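Small Towns Should Keep Their Paper

Monday, August 20, 2018

By Emiliano Bautista

The town of Wimholm plans to scan its old records this fall and then get rid of the originals. The vote is set for September. I think the town should do the first part and drop the second.

The records in question are deeds, tax rolls, road petitions, school registers and the minute books of the town meeting. The oldest minute book starts in 1839. It opens with a dispute over a fence and a bill for two loads of stone. I have read a good part of it, and most of it is dull. People paid for bridges. People complained about hogs. A man named only as Pirzada's tenant asked for his road tax back three years running and was turned down each time.

Dull is fine. Records are kept so that a person with a question can get an answer, and the town can't guess today what the questions will be. The county line survey was settled from a page of road petitions that no one had opened in decades. The surveyor found his answer in a note about a boulder at the corner of a pasture.
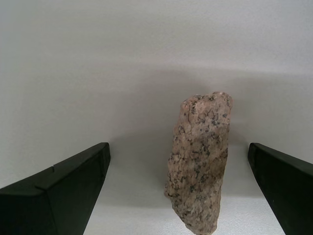
Speckled stone, pink and cream with dark flecks.

The case for throwing the paper out is mostly a case about space and money. The records fill a room on the lower floor of the town hall, and the recreation department would like the room. The scanning firm, Comico, offers a lower price if the books can be cut apart, as loose pages feed through a machine much faster than bound ones can be turned by hand. Once a book has been cut, there is not much reason to put it back on a shelf. So the saving and the loss come as one package.

I don't think the people behind the plan are careless. The town is short of money and the roof needs work. A scan is also better than paper in several ways. You can search it if the handwriting has been typed out. You can read it at midnight from another state. My aunt, who can't manage the town hall stairs, would be able to look up her grandfather's farm for the first time in years.

But a scan is a copy, and copies have faults. When the neighboring town of Drulum had its tax rolls filmed, the person at the camera skipped pages where two leaves stuck together. The edges of some pages fell in shadow and the figures there can't be read. Anyone who finds a gap in the film today has no place to go, as the rolls went to the dump the same year. A gap in a copy is a small problem when you have the original and a permanent one when you don't.

There is also the matter of how long files last. I have papers of my own from college that I can read without trouble, and a stack of disks from a few years later that I can't open at all. The town would have to move its files to new equipment again and again, and pay for it every time. That cost is missing from the plan. The plan covers the scanning, a first year of storage, and nothing after.

Paper asks for less. It needs a dry room, a steady temperature and decent boxes. Ordinary shipping cartons are a poor choice over the long run. They are made to get goods from one place to another, and the board is often acidic, which turns paper brown and brittle where they touch. 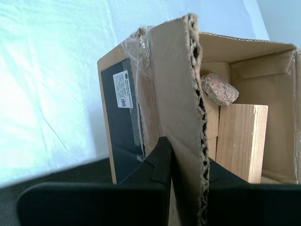
Corrugated cardboard, torn along one side so the fluting shows.

Proper archive boxes cost more, but they are bought once. The town needs 90 of them by my count of the shelves. Set against the price of the scanning contract, that is a small bill.

Yolotzin Olvera, who ran the county library's local history desk until she retired, has offered to train anyone willing to spend a Saturday moving the records into new boxes. She thinks the job would take roughly two weekends. I have signed up, and so have several people from my street. 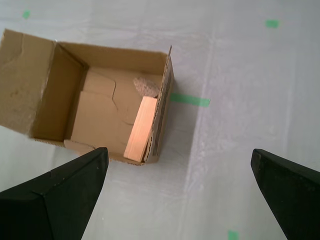
Does keeping the paper mean the town has to give up on scanning?

The two can go together. Bound books can be scanned with an overhead camera and left whole, and the work can be spread over several years if the money is tight.

The slower way has another point in its favor. Somebody has to look at each page as it is turned, and that person will catch the stuck leaves and the folded corners. They can also write down what is in each book as they go. We have no proper list of the records right now. The board is being asked to throw out a room full of books without a full account of what the books are. 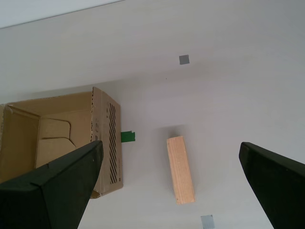 A list would help with the space problem too. Some of what is in that room doesn't need to be there. I saw blank forms, duplicate copies of printed state reports and a long run of catalogs from a pump supplier. Clear those out and the rest would take up a good deal less shelf. The recreation department might not get the whole room, but it could get a share of it - enough for the folding chairs and the ball equipment, at least.

What I would like from the board in September is a plain change to the motion. Approve the scanning, take the cutting out of the contract, and put off any decision on the originals until there is a list. If Comico won't quote a price on those terms, ask another firm. The meeting is open, and residents can speak before the vote if they sign the sheet at the door.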